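Informes de avance · Maderas tropicales

15/07/2022
Octavian Tudose, para la Fundación Bensaid

Segundo informe de avance: caracterización de maderas poco comercializadas de la concesión Norilmont

El periodo cubre los trabajos de campo y la primera mitad de los ensayos de laboratorio. La tala de los árboles de muestra terminó con retraso por el estado de la pista de acceso, que estuvo cortada por las lluvias. El resto del calendario se mantiene.

Campo. Se inventariaron 236 árboles en las parcelas de Norilmont, en bosque húmedo sobre suelos mal drenados y en las lomas vecinas. De cada uno se anotó el diámetro, la altura del fuste, la presencia de contrafuertes y el estado sanitario. Los fustes de las lomas son más rectos que los de la zona baja, donde son frecuentes la curvatura basal y la pudrición del corazón. El material de herbario está depositado y a la espera de confirmación botánica en dos de los lotes, cuyos nombres locales se usan para más de una especie.

Aserrado. Las trozas se aserraron en las instalaciones de Grellon. La madera de la zona baja embota los dientes con rapidez, probablemente por su contenido de sílice, que todavía hay que medir. En las trozas de mayor diámetro hubo rajado en los extremos durante el primer corte. Se sellaron las testas de las restantes y el problema disminuyó.

Secado. Las tablas se apilaron al aire bajo cubierta, con separadores, antes de pasar a la cámara. Se observó algo de alabeo en las piezas cortadas cerca de la médula y muy poco en las radiales. El programa de cámara empleado fue el más suave de los disponibles; Roxana Dinu propone probar uno intermedio con el segundo lote.

Ensayos. Se han preparado 100 probetas libres de defectos. De ellas, 48 ya se ensayaron a flexión y las demás están en acondicionamiento. Los resultados de densidad y contracción se entregarán juntos, cuando se cierre la serie, para no adelantar medias de lotes incompletos. Las pruebas de durabilidad frente a hongos dependen de Kevus, que ha confirmado la recepción de los bloques.

Gastos. La partida de transporte se ha agotado por el alquiler de un segundo camión. Se solicita trasladar a ella el remanente de la partida de reactivos. No se pide aumento del total.

Pendiente para el próximo periodo: terminar la flexión y comenzar la compresión paralela, medir la sílice, cerrar las identificaciones botánicas y enviar las láminas delgadas para la descripción anatómica. El siguiente informe se entregará en septiembre.

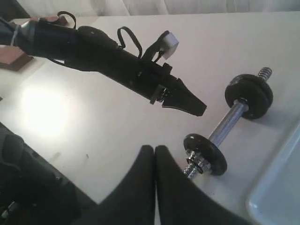

Con ese informe irán también las fichas provisionales por especie y la tabla completa de parcelas, en el formato que pidió la Fundación.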